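Burport's long wait for a home win is over, and what a way to end it! Dineo Kruger scored 2 goals in the last seven minutes to beat Hodley 2-1 and send the whole east stand into a happy mess of scarves and spilled tea.

Hodley had looked the better side before the break. Their opener came from a corner that three defenders left for each other, and only a great one-handed save by Setsuko Amano kept it at one.

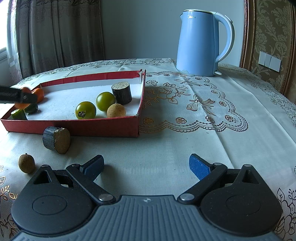

Coach Hatsue Shimada switched to a back three at halftime and told her wide players to run at people. It took a while to pay off, but Kruger tapped in the equalizer from close range and then, with the clock almost gone, hit the winner from a good 25 yards. Roughly 50 traveling Hodley fans stayed to clap both teams off. 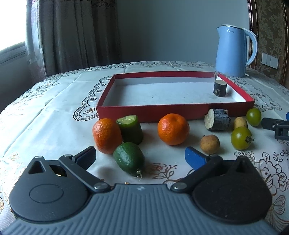

"I just swung at it," Kruger said, still grinning. "I've missed that same shot all August in training."

Burport move up to fifth with the win. Next up is a trip to Clivo, where midfielder Katsuhiko Sugiyama should be back from his ankle injury.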